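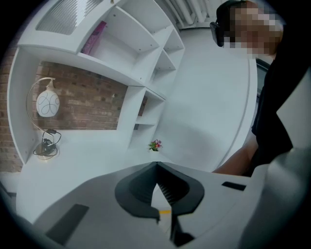 Surely a desk that's fixed to the wall is a desk you're stuck with? It came up in the questions after the December talk, and I said then that I would start with it next time. So I'm starting with it.

Yes, you are stuck with it. A built-in desk and shelf unit stays where it was put, and the room has to be arranged to suit. My case tonight is that this is fine for a small workroom, provided the shelves are the right size and the wall behind is left alone.

(Wait for people at the back to sit down.)

First point, the wall. Brick behind a desk is rough and it holds dust. People ask if they should plaster over it. I wouldn't. Brush it down twice a year with a soft brush and leave the recess open so you can reach it. At the Neresov flat they boarded the recess in, and the boards had to come off again when a socket failed. That job went 12 days over.

Second point, open compartments. No doors, different sizes, one or two tall enough for a book to stand upright. Small ones fill up with rubbish if you let them. My rule is that each one holds one kind of thing, and if it holds nothing it stays bare. White boards show every mark and every screw hole. You can fill the holes, but I would leave them until you are sure the shelves are at the right height — you may want them again.

Third point, lamps. A lamp with a curved arm and a round shade gives a wide, soft light. Good for reading, less good for small screws. Put a second one at the other end of the counter if there is room. Coil the spare cable at the base and keep it off the part of the desk you write on.

(Prices here if asked. The whole job for Clastano came to 3,401 pounds, of which 136 was lamps and cable. The Illura one was smaller and I haven't got the figure with me.) 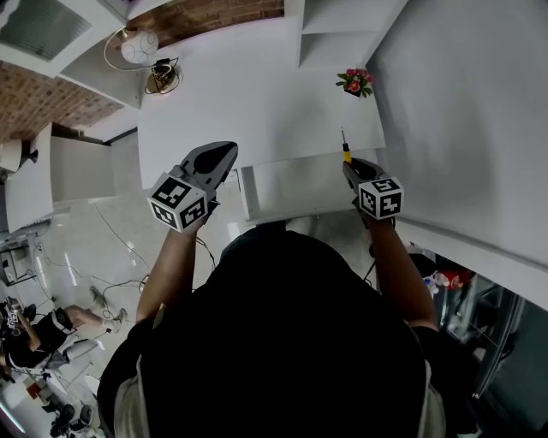
Fourth point, the table. Keep it separate from the built-in desk. The desk is for things that stay out and the table is for work that gets cleared away at the end of the day. You need to be able to sit down to a job with a screwdriver and have clear space on both sides of you. A pot plant at the far corner does no harm. I would stop at one.

Leave a gap of roughly 50 centimetres behind the chair, more if people walk past with things in their hands.

Floors. Glossy tile is easy to sweep but loose cables slide about on it and feet catch them. Run them along the brick side and tape them down at the doorway. At Wei we used flat covers, which were dearer and lifted at the ends.

(Skip the part on paint if we are past the half hour.)

Handout is by the door. It has the shelf sizes and the list of brushes.

Notes last changed 2019-06-28.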